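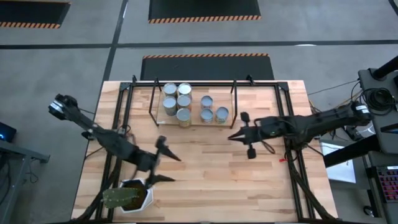

Can shelf on the butcher block, tall ones left, short ones right

trolla_pantry
Posts: 2074
June 23, 2026
I'm trying to settle how to keep canned goods on a small shelf. It has a pale wood board and black open frames at the ends. Right now the taller cans are packed together on the left and the three shorter ones are on the right, with a gap between. My question is whether you sort by height or by what's in them.

mercado30
Posts: 3481
By what's in them. Height looks neat but you end up turning every can to read it. I did it by height until April and switched.

plorier
Posts: 14
I disagree with mercado30. On a shelf that small you can see most of the labels anyway. What I would change is the left side. Put the tall ones in back and something short in front – otherwise the back row gets forgotten and goes out of date.

trolla_pantry
They're all tall on that side, so something from the right would have to move over. I could do that. I like having the gap though. It's where a new can goes when I get back from the store.

mercado30
Then write the date on the lids with a marker. The lids are what you see from above. Takes a minute.

todia_b
Is the shelf going to stay on the butcher block? I had cans on mine and one with a wet bottom left a rust ring. Had to sand it out and oil it again.

plorier
Never had a ring in years of doing it. Wipe the can first.

todia_b
Mine was wiped. It was the rim that held water.

trolla_pantry
The cans sit on the shelf board and not on the table, so a ring would be on the board. I'll put down some liner. Trying the marker too. Still keeping them by height for now.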